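The Arm Is the Easy Part
What a small picking cell really costs, and how one shop planned for it

Matěj Ďurica keeps his equipment budget in a spreadsheet with 31 lines, and the robot arm is only one of them. He likes to show people the other 30 first.

"Everyone comes in asking about the arm," he says, scrolling. "Good! Ask about the arm. Then ask me what I paid for clamps."

Ďurica plans automation for Flestesen, a company that takes in returned household goods, sorts them and sends them back out to discount stores. It is a terrific business for anyone who loves odd objects, and a miserable one for anyone hoping to automate. A tote might hold a lamp, a single mitten and a bath toy. The next tote will hold none of those things. For years the standard advice to a company like his was to wait.

He stopped waiting in March, when the owners gave him permission to plan one trial cell, and I have rarely met anyone who enjoyed a planning job more. He spent the first weeks without calling a single dealer. He stood at the sorting line with a notebook and wrote down what came through: soft things, slippery things, things with holes in them, things that roll. When he had 315 entries he typed them up, and that list became the heart of every conversation that followed.

It's a trick I'd pass along to any buyer. A dealer who gets a list like that can't fall back on a demo with neat cardboard boxes. Ďurica sent it to three. Nokine wrote back with questions about the soft goods, which he took as a good sign. Lillero offered a suction-only system at a lower price and was frank about the kinds of fabric it would drop. The third never answered.

Then came the money. Ďurica splits his spreadsheet into what he calls the body, the hand and the furniture. The body is the arm with its controller, and here he is relaxed. Used arms are easy to find, they last a long time, and the seller can usually show you the running hours. The hand is where he spends. A plain two-jaw gripper is cheap and tough and will handle a surprising share of his list. A hand with several jointed fingers can get around a shape that two flat jaws would only pinch, but it has more parts to wear out, and he wants a spare on the shelf from the first day.

"Price two hands or don't price any," he says.

The furniture is everything else, and it's the part I found most fascinating. Tables. Bins. Lighting. Cable sleeves. Brackets for the cameras, and then better brackets when the first ones sag. Floor tape. A label printer. Each line is small enough to leave out of a proposal, and together they ate the whole cushion in his first draft. He now carries 2,000 dollars for clamps, cables and mounts alone, and he would argue with anyone who tried to cut it.
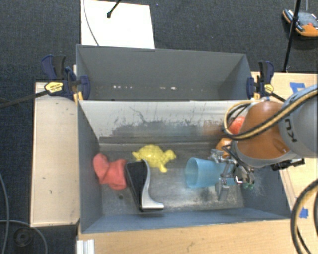 Bins deserve a paragraph of their own, because Ďurica gave them most of an afternoon. Walls matter. A tall one keeps things from getting knocked out but crowds the fingers in the corners, and a low one does the reverse. He buys plain bins, in quantity, and expects to scuff them. He also wants them fixed down hard for testing - a bin that creeps a little with every bump will have you chasing errors that have nothing to do with the software.

For the trial itself he has set a target of 1,000 picks from mixed totes, logged one by one, before anyone talks about a second cell. Misses get written down with the object that caused them. The integrator he chose, a small outfit called Šťastný, agreed to be paid in stages against that log, with the last payment held until the misses have been sorted by cause. Both sides seem happy with it. Ďurica says the contract took less time than the lighting.

His other piece of advice is about people. He budgeted paid hours for two of the line sorters to work beside the cell, and he put that line near the top of the sheet, above the cameras. They know which handles snap and which lids come off. One of them has already gotten him to add a category for things stuffed inside other things, a category he had missed completely.

The purchase order goes to the owners in December 2018. He has been over it so many times that he can recite it, clamps included, and he is still adding to the list of objects. The latest entry, when I left, was a colander.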